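Flitari notebook, July
Back bindery, started 8:15 a.m.

Picking up where the last entry gave out, which was in the middle of a sentence by Vy about glue. I have left the sentence alone. It had promise.

The job is still the Plornside reissue, the collected magazine pieces of Hervé Chauvin in one volume, with the two long profiles he wrote about the ferry strike and the one about his own dentist. The hardcover is out of print and the old files are a mess. We have scans of the magazine pages, a typescript with his corrections in green, and a paperback that Sedelier put out later, which agrees with neither.

Morning: collation. Read the ferry piece aloud, me on the typescript, Vy Đinh following the magazine. 34 differences in the first section alone. Most are commas. Chauvin put them in, the magazine took them out, Sedelier put them back in other places, possibly from a bag. Three are real:

Magazine has "the captain refused." Typescript has "the captain refused twice." Keeping twice. The second refusal comes up again on page 67 and makes no sense otherwise.

A whole paragraph on the harbor canteen is missing from the paperback. No mark on the typescript, so he didn't cut it. My bet is a page turned over with its neighbor at the typesetter's. Restored.

"Arriaga" is spelled three ways. It's a person in the first half and, by the look of it, a street in the second. Elin says leave it until we've asked the estate. The estate is Hilkka Hirvonen, who answers letters by letter, so we'll know by autumn.

Test sheets: ran the ferry opening in two settings. The wider measure looks handsome and reads like a tax form. The narrow one gives us 37 lines to the page and a hyphen at the end of half of them. Going narrow and fixing the hyphens by hand, a thing I will regret in writing on a later page. Évan Fleury wants the subheads back in. They were never Chauvin's; some magazine editor stuck them on to fill a column. "The Gulls Knew" is one of them. I said no. He said he'd bring it up at lunch, and did.

Dummy no. 3, sewn, flat back. Opens well at the middle and fights you for the first twenty pages or so. Vy thinks the spine lining is too heavy. I think the grain is running the wrong way on the endpapers, and went to check the offcuts, and they had been thrown out, so we're both right for now. Make no. 4 with the lighter lining and mark the grain direction in pencil BEFORE cutting. This goes for everyone, me included, me mostly.

Cover: the board samples came in. The gray is fine. The other gray is also fine. Évan sees a big difference between them and has been asked to write down which one he means.
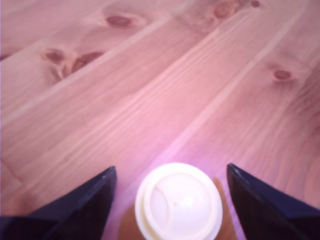

Pine boards, knots and all.

After lunch: introduction. Elin Wynne's draft is good until it starts explaining that reporters once used scenes and dialogue and that this was new. Anyone who buys a 1,000-gram book of magazine pieces has heard. Suggested she start at her second page, with Chauvin filing from the phone in the ferry office and spelling out every name, then getting the bill. She took it better than I'd have. The bill is in the appendix if we can get permission, and if the scan is legible, and if there is an appendix.

Left to do
Dentist profile, first read (me)
Hyphens, ferry piece, sections one and two
Letter to Hilkka re: Arriaga, also the bill
No. 4 under the weights overnight, please do not use it to prop the window
Vy to finish the sentence about glue

Stopped 5:40 p.m. The green ink is starting to look black to me, so any corrections I logged after five want a second look – try the typescript by the window.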